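From: Shayne Pirihi
To: Witelell learners list
Date: 9 November 2021
Subject: Re: [witelell] Audio missing from kitchen and house units

Pramila Malhotra wrote:
> I updated the app last night and now units 12 to 15 have no sound.
> The play button turns gray and nothing happens. The word lists are
> there and the flashcards work. I'm on an older tablet with not much
> space left. Is it just me? Also, is there a way to slow the speaker
> down? I can't hear where one word stops and the next one starts.

Hi Pramila,

It isn't just you. Three people wrote to me off list with the same thing. The update moved the recordings for those units into a separate download, and the app doesn't tell you that. Go to Settings, then Course Files, then Household Pack, and tap Get. The pack has 471 recordings in it. If it stops partway, tap Get again and it picks up where it left off. You don't have to delete the app, and please don't, as that wipes your review history unless you have backed it up.

On space: the full Hindi course is now 1329 recordings. If your tablet is tight, remove the Travel Pack while you work on the house units and put it back later. Your scores stay either way.

For the speed, hold the play button down instead of tapping it. A slider comes up. I leave mine at the second notch. The lowest setting makes the vowels sound strange and I wouldn't learn from it.

Units 12 and 13 have new picture cards too. They look like this in the app:

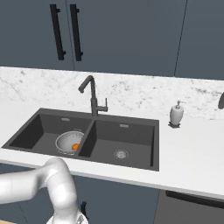
Unit 12, kitchen words: cabinet, handle, sink

The words for this card are in the list under the picture, with the gender marked. Tap the word once for Devanagari and twice for the Roman spelling. I'd turn the Roman spelling off after the first week. I kept it on all through June and then found I couldn't read a menu.

There is one mistake in unit 13 that I know of. The sentence for "put the fruit in the sink" uses the polite form in the text and the familiar form in the recording. Go with the text. I have reported it and got an automatic answer.

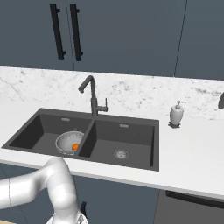
Kojo Tetteh added that the same mismatch turns up in unit 15, in the sentence about closing the window, and that the quiz there accepts only the familiar form. He lost his streak over it and would like the quiz to take both. I agree with him, but it may take a while, so for now type the familiar form in that quiz and carry on.

Two other things while I'm writing.

The shared card deck that Archana Prajapati put together has gone past 2000 entries. It imports fine on a computer, but on a phone it can hang. Split the file and bring it in 40 cards at a time if that happens to you. Entries with a star have been checked by a native speaker. The rest have not, so look them up before you learn them.

Pankaj Sengar has room for two more in the evening speaking group. You need to have finished unit 8. Write to him through the list and say which unit you are on and what hours suit you.

Pramila, let me know if the pack downloads. If it fails with a message, copy the message into your reply, with the model of the tablet.

Shayne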